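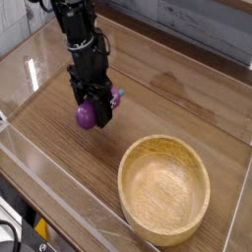 *Fig. 1. Wooden bowl, with a purple plastic toy above it.*

## 4. Oiling a wooden bowl

Please read the whole section before you open the bottle. The work itself is short, but the drying is long, and the bowl cannot be used in between. The section is valid for Sekau Bowl Oil in the 100 ml bottle. For the wax paste, see section 5.

**You will need**

- Sekau Bowl Oil
- two cotton cloths without loose threads
- sanding paper, fine (in the kit, grey packet)
- a wire rack, or four corks of the same height
- thin gloves, if your skin is sensitive

### 4.1 Preparing the bowl

1. Wash the bowl by hand in warm water with a little washing-up liquid. Do not soak it.
2. Wipe it immediately and stand it on its side, away from radiators and direct sun.
3. Leave it for 24 hours. If the wood still feels cool against your cheek, it is still damp, and you should wait longer.
4. Sand the inside lightly, always along the grain. On a turned bowl the grain changes direction two times, so follow it with your eyes first and then with your hand.
5. Remove the dust with a dry cloth. A damp cloth will raise the grain again.

> **Note.** Bowls which have lacquer on them will not accept oil. To test, put one drop of water inside the bowl. If the drop is still round after some minutes, the bowl is most probably lacquered and this section is not for you.

### 4.2 Applying the oil

The room should be at 18 °C or warmer. In a cold room the oil becomes thick and stays on the surface.

1. Shake the bottle with the cap closed.
2. Pour a small quantity on the cloth — never directly into the bowl, as it leaves a dark ring.
3. Begin at the centre of the inside and work outwards in circles to the rim.
4. Continue with the outside, and do the foot last.
5. Wait until the surface looks dull in places, then put a little more oil on these places only.
6. Wipe away everything that remains wet with the second cloth. It should feel too much like wiping, and that is correct.
7. Put the bowl on the rack or corks with the foot down.

> **CAUTION.** Cloths with oil on them can heat up and catch fire by themselves. Spread them flat outdoors until they are stiff, or put them in a metal tin filled with water. Do not fold them and do not put them in the kitchen bin.

### 4.3 Drying and second coat

Let the first coat dry for 24 hours and repeat steps 1 to 7 of section 4.2. Before food is put in the bowl, the second coat must dry until there is no smell left. In August this goes quickly, in winter you will need patience.

If the surface stays sticky, too much oil was left on it. Rub it with a cloth and a few drops of fresh oil, then wipe it dry.

> **CAUTION.** Keep the open bottle away from children. Wooden bowls are not for the dishwasher or the microwave, oiled or not.

For spare cloths and sanding paper, write to Colin Wragg, Sekau customer desk, Clarcombe.

*Section 4 revised 06/03/2025*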